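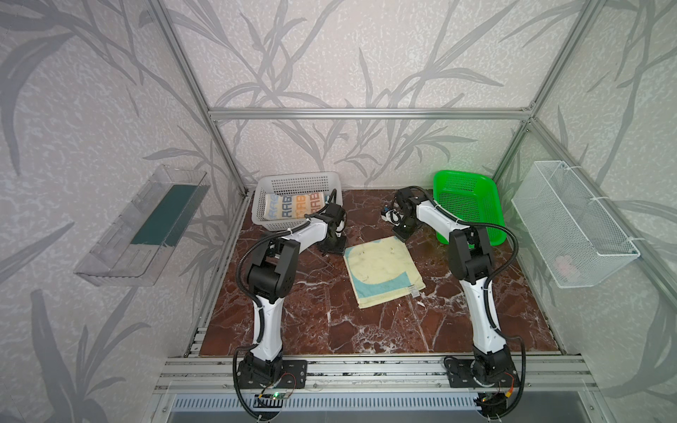 Progress report to the Cendura fund
Towel folding cell, Olitz workshop
Friday, November 26, 2021

Dear Birgit Brinkmann,

Thank you for your patience with this one. I had promised it to you a little earlier in the month, and then the right arm had other ideas, as you will read. I am glad to say that the cell is running again, that most of what you gave us the money for is in place, and that I have more good news than bad to pass along.

You asked last time for less about the software and more about how the cell itself is holding up, so I have tried to stick to that.

The frame and the arms

Both arms are still on their black mounting plates on the front rail, one at each side, and after a good deal of back and forth we have decided to leave them there. Petersen had suggested moving them to the back corners. We tried it on paper and didn't care for it, mostly on account of how far you would have to lean in to get at the bolts. From the front I can put a wrench on every one of them without taking anything apart, and at my age that counts for something.

The plates did work loose during the first stretch of long runs. It wasn't by much, and you would never have noticed it by looking, but the left gripper had started to come down a little short of where it was told to go. We took both plates off, cleaned the rail, put them back with new bolts and marked each bolt head with a paint pen. Now whoever opens up in the morning only has to glance at the marks. So far they have all stayed lined up.

Cables

This is where the right arm comes in. The cable inside its conduit had been rubbing at the elbow, and one afternoon the gripper stopped answering whenever the arm reached toward the back of the table. It would come back to life as soon as you drew the arm in again, so we spent longer than I like to admit blaming the electronics board at the base. The board was fine. We replaced the cable and gave the conduit a wider bow on the outer side, well clear of the upper links. The left arm has the same black corrugated conduit, looping up past the elbow, and we opened that one too while we had the tools out. There was some wear, so it got a new cable as well. The new ones came from Lukora and cost us $1,708 with the connectors, a bit more than I had set aside. I have taken the difference out of the travel line, if that is all right with you.

We now check both conduits at 1,000 cycles, by hand, with the arms powered down. You run your fingers along the whole length and feel for flat spots. It takes no time at all and I wish we had started sooner.

Table, baskets and walls

The baskets have settled into their places at last, white in the back left corner and green in the back right, with the towel to be worked on laid out between the arms. They used to creep whenever a gripper brushed them — only a little each time, but by the end of the day the arm would be reaching for a rim that had moved. We put small pads under them, and their position is part of the morning check.

Some of your colleagues asked about the leafy wallpaper when they visited. We change the wall covering and the table surface from time to time so that the camera doesn't get too used to one background. The present pairing is the grey plants with the reddish-brown marble pattern. Hanging a new one means taking down the side shelves, and the wire basket on the right wall is held with cable ties, so I snip those and put on fresh ones. The clear shelf box on the left wants more care, and I would rather do that one myself.

The morning check

After the bolt marks, the conduits and the baskets, we look for the green light on the board by the left arm, then open and close each gripper with nothing in it, then run one towel slowly from start to finish. If the slow one goes well, we let it go up to speed. Anything odd goes in the notebook, even if it clears up on its own. The cable trouble was in there two weeks before any of us took it seriously, and I have apologized to the notebook.

What is left

We have passed 4,000 cycles in all since the cell was put together. Still to do are a proper stop for each basket in place of the pads, a spare gripper on the shelf, and a second person trained to set the arms back to zero after a bolt change. I would like to have the basket stops done by January. The spare gripper depends on delivery, and Petersen won't give me a firm date yet.

I will send the receipts separately, along with a copy of the check sheet. Do come by if you are near Olitz, and bring anyone who would like to see it run. The coffee has improved a great deal since your last visit.

With warm regards and many thanks from all of us at the workshop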